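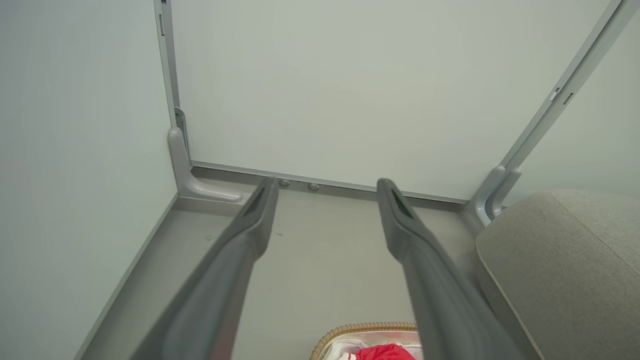 **Figure 1.** Wrist view in the panelled bay, gripper open over the floor, with fabric items in a woven basket at the bottom edge.

### 5.2 The stalled approach

The fault that cost us most time was a dull one. In 60 of the 1745 trials logged at the Isberg site, the arm stopped short of the back panel, fingers open, and reported a completed grasp. The Utis controller raised no alarm. Kontogiannis, the planner we had chosen for its error handling, accepted the report and moved on to the next step.

The supplier blamed lighting. We doubt this. The back panel is plain and pale and the floor is nearly the same shade, so a weak depth estimate would be no surprise, but a bad estimate should give a bad reach. It should not give a false success. Markos Chrysikopoulos repeated the run on a Thursday evening with the lamps dimmed, then at full power, and the rate hardly changed.
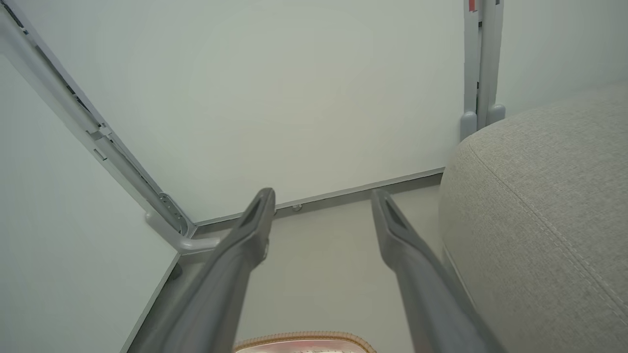
Our own first guess, that the fingers were catching on the fittings along the bottom of the panel, fared little better. Force readings stayed flat in all but 2 of the stalled trials. Padding the fittings made no difference, and the padding was taken off again.

What remains is the grasp check itself. It compares motor current with a threshold set at the factory, and we were given no account of how that value was chosen. Raising it by 10 per cent removed most of the false reports and brought in a new set of missed grasps on thin cloth. We would not call that a repair. The Busby test suite, often cited as evidence that such checks are sound, uses rigid blocks only, and we see little reason to carry its results over to fabric beside a soft seat. Until the threshold can be inspected, we count a reported grasp as a claim to be tested, and the success rates in Section 4 should be read with that in mind.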